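My desk corner, after the move

When we moved to Pemumton in June, my brushes traveled in a shoebox between two sweaters. I am a little ashamed of it. In my calligraphy course we were told many times that a brush must hang, so the hair keeps its point, and I repeated this rule to other people while mine were lying down in the dark for 5 weeks.

The rack I bought in the end was second-hand, from a shop called Cuevas, two streets behind the bus station. They sell mostly lamps and dining chairs. The rack was standing on a high shelf with a paper label, number 2447, and no price. I asked twice, went home, thought about it during dinner, and came back on Thursday to pay.

My first idea was something very plain. I had even saved a page from Jodoneck, where they have a simple bar on two legs, and I still think it is a good product for a small room. But I like old-looking furniture, and my grandmother's house was full of carved things, so I did not resist very long.
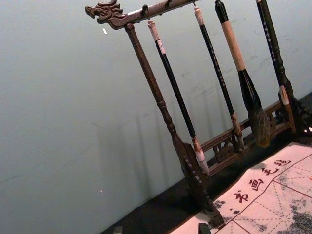 The rack in its new place, with the dragon head on the left end of the bar.

I keep it next to the patterned cloth, near enough to reach when I am sitting. The wood is very dark and the table is dark too, so in the evening the two become almost one shape against the pale wall. In the daytime I notice more of the carving, especially the openwork panel at the bottom, with its scrolls like clouds. It is also the part which collects the dust. I clean it with an old makeup brush — a cotton cloth only pushes the dust into the corners.

The brush with white hair and the long black handle is the one I take for small characters. The thick one, with the tan middle part, I use much less. It drinks a lot of ink and my wrist becomes tired after 3 big characters, but it is the most pleasant to hold.

After practice I rinse each brush in cool water, press it softly with paper, shape the point with my fingers, and hang it by the loop. Before, I was too lazy for this last step.

I still have to find a better place for the ink stone. Now it lives on a saucer on the windowsill, and the paper is in a drawer with the Urex batteries and the tape.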